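Livo Mod: Neue Innenräume für Gastasside

Willkommen und schön, dass ihr hergefunden habt! Livo gestaltet die Häuser im Dorf Gastasside neu, und zwar vom Keller bis unters Dach.

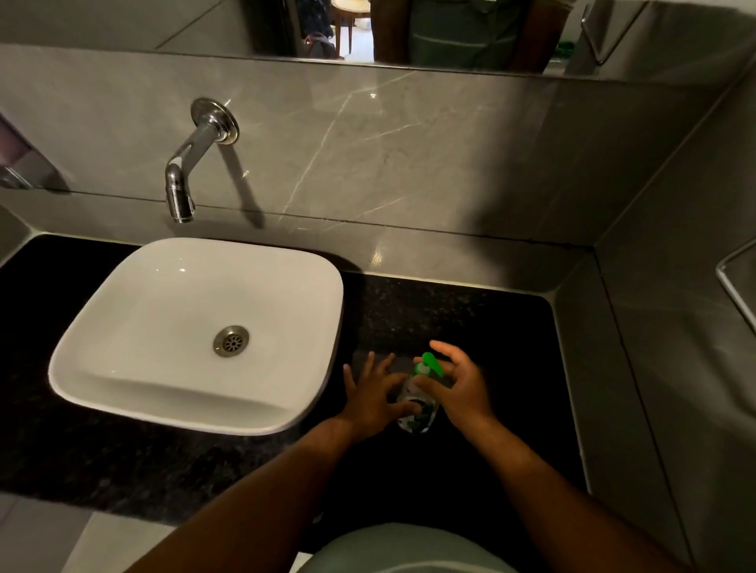

Angefangen habe ich im Februar mit einem einzigen Schlafzimmer, und dann ist mir die Sache (wie das eben so geht) ein bisschen über den Kopf gewachsen. Inzwischen sind 192 Möbelstücke und 655 Texturen dabei, alle von Hand gepixelt und auf die Farben des Grundspiels abgestimmt.

Installation
Bitte zuerst das Skirkcombe-Framework ab Version 5 installieren. Danach das Archiv entpacken, den Ordner Livo in euren Mod-Ordner ziehen und das Spiel starten. Alte Spielstände laufen weiter, aber legt euch trotzdem eine Sicherung an!

Verträglichkeit
Mit Mizuno verträgt sich Livo gut, wenn Mizuno zuerst geladen wird. Andere Mods, die die Wirtsstube ändern, überschreiben leider meine Tapeten.

Bekannte Fehler
Die Treppe in der Mühle flackert bei Regen. Objekt 1005 (der kleine Ohrensessel) lässt sich nur nach links drehen, daran sitze ich noch.

Letzte Änderung: 30. August 2022

Fragen und Wünsche gern in die Kommentare, ich lese wirklich alles, auch wenn die Antwort manchmal etwas dauert.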